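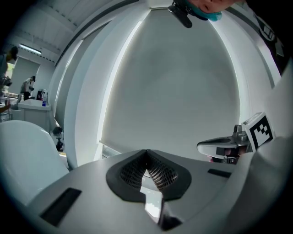 Corina Nedelcu asked at the January review whether 200 examples would be enough for the policy to learn anything from, and asked that the report state how many were thrown out and on what grounds.

Firurell project report, 12/02/2021

1. Collection
Examples were gathered with hand-held grippers in pairs, one per hand. Each gripper has its own camera, and square markers are mounted near the jaws. The target was 200 usable examples. We recorded 469 takes in total. A take runs from the start signal until the operator lowers both grippers. Takes longer than 30 seconds were stopped and repeated.

The black mesh pads lie close to the lens and appear in every take. We left them in the input and did not mask them.
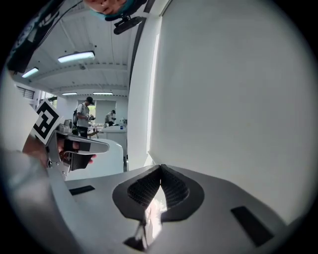 2. Filtering
Takes were rejected if the marker was lost for more than 20 consecutive video images or if the log file was incomplete. Lost markers were the main cause. Filtering used the Nunerance scripts with default settings, except for the marker limit, which we set by hand.

3. Open items
Timestamps between left and right grippers still drift. The Cotberg takes have not been relabeled.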